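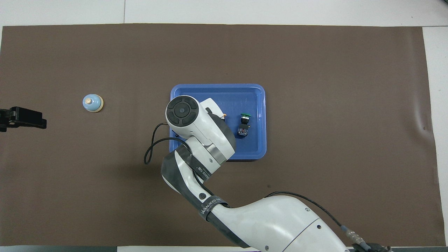 Reply from Cantero, 24/09/2026: The success rate on the tray task can't be compared with last November's baseline until somebody explains the 8 missing runs.

Agreed, and I'd go further. The Flulov policy is logged at 248 successes out of 400 attempts, but the scoring script marks a grasp as good once the fingers stop closing. That tells me the fingers stopped closing. It says nothing about the button switch leaving the tray.

Trinum suggests the gain comes from the 534 added demonstrations. Maybe — but the threshold was changed in the same commit, so I can't credit either one.

Tried so far: reran the scorer on the old logs with the new threshold. The old policy went up too.

Requested from Ondcombe: raw gripper width per attempt, and the run list before filtering.

Status: open. Please don't put the number in the draft yet.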